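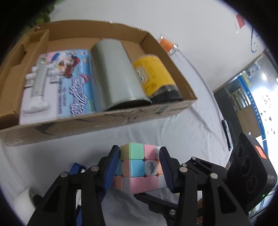
About Otach

Otach packs and sends mixed boxes of household bits, snacks and small toys. We started with 24 orders in our first month, all of them packed on a kitchen table, and last year we sent 1,148. There are now 8 of us, four full time and four who come in when it's busy.

The boxes are plain brown cardboard. We keep two main shapes. The Prikier is wide and shallow, for things that should lie side by side where you can see them when you lift the lid. The Baxter is long and narrow and takes anything tall. Both arrive flat, in bundles of 500, and we fold them by hand on the morning they're needed.

Most orders are a mixture. A tin or canister, something flat in a packet, a puzzle cube, perhaps a small gadget for the house. Heavy cylinders go in first and lie down. Flat packets go against a side wall. Cubes and other small things go in last, and if there's a gap we fill it with folded card. We don't use plastic filler.

Customers can choose every item or leave it to us. If you leave it to us, tell us about allergies, as a lot of the packets have chocolate or nuts in them. You can change an order up until we tape it shut. 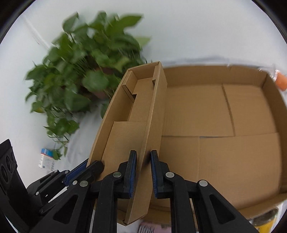 Grivia, 2018-06-17

We moved to our present room in April. It has better light and a longer table than the old one, and the delivery van can park at the door. The address on older leaflets is out of date, so please don't send returns there.

Used boxes are welcome back if they are clean and the flaps aren't torn. Creases don't matter. Open them out before you bring them in, as folded ones take up the whole shelf. We knock a little off your next order for each one.

Ewan MacAulay runs the packing table and answers most of the post. Write to him about missing items, bulk orders or a box that came apart on the way. Larger orders need a week's notice, and two weeks in December.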